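Masach laundry room is open again, and it has new front loaders

I've been dragging my bags across town since March, so you can guess how happy I was to walk back into the laundry room at Masach this morning! 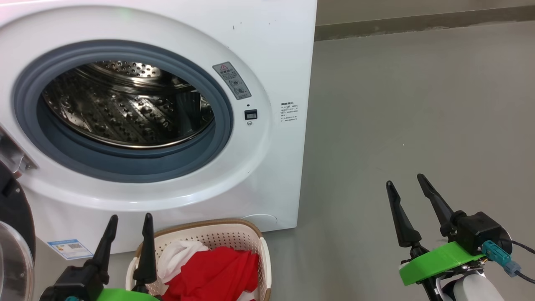 What it costs

A wash is 2 tokens now, and you get those at the Trendden desk by the stairs (same place as before, new sign on the door). Vasen did the plumbing over the spring, and the whole job came to 3,000 dollars, 495 of it for new drain hoses alone.

I went for the machine with the big grey-blue door seal and the shiny steel drum, and my cream basket fits right in front of it, so there's no more dropping socks on the floor on the way over. The labels on the front are in Chinese, but there's an English card coming for the wall. Bring your own soap for now. Doors open at 7 a.m. and the last load goes in at 9 p.m.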